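Setup and Upkeep of the Tray Cell
Jinfeng Tang, project report, 8/27/18
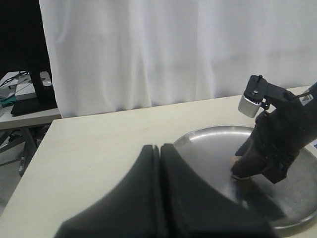
Shuzhen Shen commented on the draft that fingertip wear should be treated separately from calibration drift, as the two faults produce the same missed grasp and the log does not tell them apart. Section 2 was rewritten accordingly.

1. Layout
The cell has two arms facing one table. A round metal tray with a raised rim serves as the pick area. A white curtain closes off the back of the table and keeps the background plain for the wrist camera. The controller runs the Grenton software, release 5.

2. Maintenance
Fingertips are inspected every 30 hours of operation. The check is done with power off and the gripper closed by hand. If the tips do not meet along their full length, both are replaced as a pair. Calibration is checked only after the tips have passed. The wrist camera is then recalibrated from six poses using the Jokov routine.

Contact height is set last. The arm is lowered until the tips touch the tray, and the value is stored. A height stored before a tip change must not be reused.

3. Results
Over 116 logged picks of small parts, six failed. Five were traced to worn tips and one to a camera bracket screw that had loosened. The screw was refitted with thread locker and added to the inspection sheet.

4. Open items
Cable strain at the wrist was not measured. Tray glare still affects detection near the rim.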